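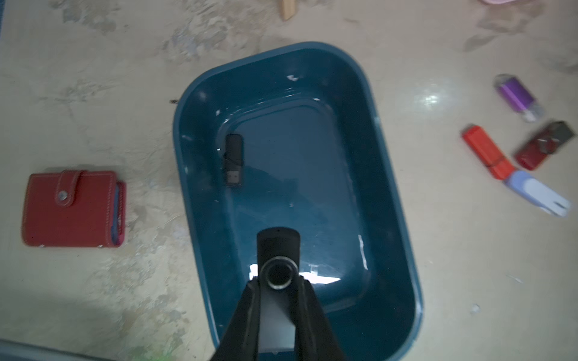

Visit report: open day at the Groen data recovery workshop, Prallville

Filed under: Site visits, Storage media

Groen opened its Prallville workshop to visitors on a Monday in September. The company recovers files from damaged consumer storage, mostly memory cards, flash drives and laptop disks. I attended the afternoon session, which started at 2 p.m. and covered liquid damage, board repair and intake procedure. These notes follow the order of the tour.

Getting in

The workshop occupies the ground floor of a former printing works on the canal side of Prallville. Visitors sign in at the loading door, not the street entrance, and the signage on the day did not make this clear. Parking is limited. The tram stop is a six-minute walk. Bags are left in lockers before the bench rooms, and loose jewelry has to come off.

Our group had 21 people in it, a mix of school IT staff, two insurance adjusters and a few people from repair shops in Bulia. The guide was Aarti Dhillon, who runs the intake desk.

Water exposure

The first stop was the wet area, and for my purposes it was the most useful part of the day. The setup is plain. A dark teal plastic tub sits directly on the floor, a pale beige surface with a good deal of gray staining and scuffing. The tub has a thick rim, rounded corners and a shallow layer of clear water in it, enough to cover a small object lying down. One black USB flash drive was under the water with its metal connector exposed.

Dhillon used this to talk through what happens to a drive that has been dropped in a sink or carried through a washing machine. The main points, from my notes:

Flash memory chips are sealed in resin and tolerate clean water well. The parts that suffer are the connector contacts, the solder joints and the small components around the controller.

An unpowered drive in fresh water is a low-risk case. Corrosion needs time, and it moves much faster once current is applied. Most of the serious damage Groen sees comes from plugging the drive in too early.

Salt water, soda and coffee are different. They leave conductive or sugary residue behind after the water has gone. Drives from these sources get rinsed in deionized water first, then in isopropyl alcohol.

A capless plug lets water straight into the shell. A cap slows it down but also traps it, so the cap should come off as soon as the drive is out.

Rice was raised by one of the adjusters. Groen advises against it. Grain dust gets into the connector, and open air with a fan does a better job of drying.

For anyone handling this at home or in an office, the recommended procedure is short:

1. Take the drive out of the liquid and leave it unplugged.
2. Remove the cap and any lanyard, and shake water out of the connector.
3. Rinse with distilled water if the liquid was anything other than tap water.
4. Stand it connector-down on a paper towel in moving air for 2 days.
5. Inspect the contacts under a bright light. Green or white deposits mean it should go to a bench technician.
6. On the first successful connection, copy everything off before doing anything else.

Step six got the most discussion. A drive that works after a soaking may still fail some weeks later as residue works on the joints, and Groen treats any wetted drive as retired once the files are off it.

Bench rooms

The second stop was board repair, seen through a glass partition. Two technicians were lifting memory chips off failed boards with hot air. The chips are read in a separate socket and the image is rebuilt in software. Groen quotes 400 for a standard chip-level job, with no charge if nothing is recovered. Monolithic drives, where the controller and memory are molded into one piece, cost more and take longer, as the contact points have to be exposed by sanding.

The microscope station had a screen facing the corridor, which helped. We were shown corrosion between two pins on a card reader board, a fault I would have missed with a hand lens.

Intake

The final stop was the intake desk. Each item is bagged, labeled and photographed, then logged in a tracking system called Bradum. The label carries a job number and the type of liquid, if known. Dhillon asked that customers write down three things before sending anything in: what the drive fell into, how long it was there, and whether it has been powered since. The third answer is often left blank — and it is the one the technicians want most.

Practical remarks

The tour ran ninety minutes against a planned sixty. Sound in the bench corridor is poor because of the extraction fans, so stand near the front. The printed handout covers the drying procedure but leaves out the rinse step, and I have written to Groen about that.

Coffee is served in the loading area afterward. Groen holds a further session in the spring with the same program, plus a segment on laptop disks that was dropped this time for lack of staff. Booking is by email through the workshop.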